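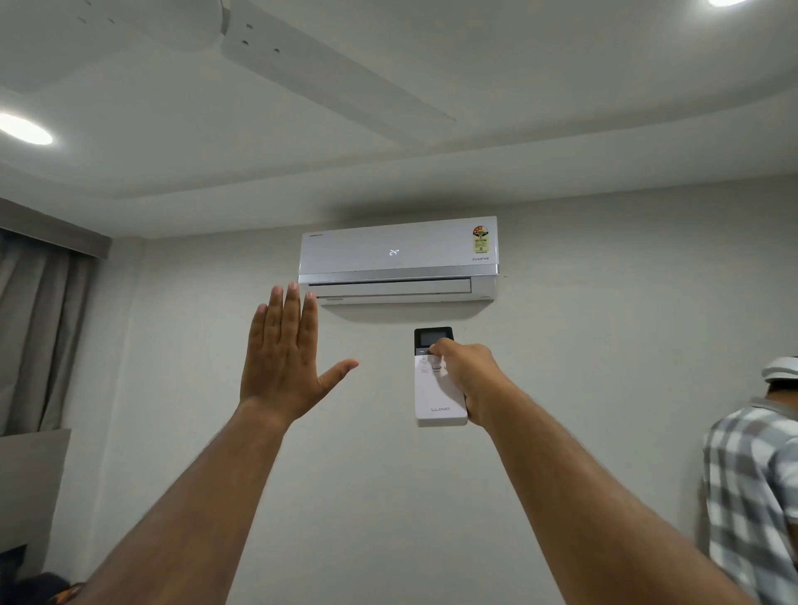
4. Cleaning the filters

I do mine every 30 days in summer and whenever I remember in December. It's a ten-minute job once you've done it a couple of times, and it was the first thing Irja Vainio showed me when I moved into the flat!

1. Switch the unit off with the remote, then turn it off at the isolator too.

2. Get a step stool that doesn't wobble. (I used a dining chair once. Don't.)

3. Lift the front panel from both sides until it clicks and stays up by itself.

CAUTION: If it won't click, stop and let it down gently. The plastic tabs snap easily and a new panel from Nekero cost me 129 euros.

4. Push each filter up a little, then pull it down and out. Carry them flat or you'll be wearing the dust.

5. Vacuum the dusty side, then rinse in lukewarm water from the other side. No hot water, it warps the mesh.

6. Leave them to dry in the shade for 3 hours, longer if it's muggy.

NOTE: Keep your fingers off the metal fins behind the filters. They're sharp, and they bend if you so much as look at them.

7. Slide the filters back, close the panel and turn the power on. If the filter light is still on, hold the reset button as described in section 5.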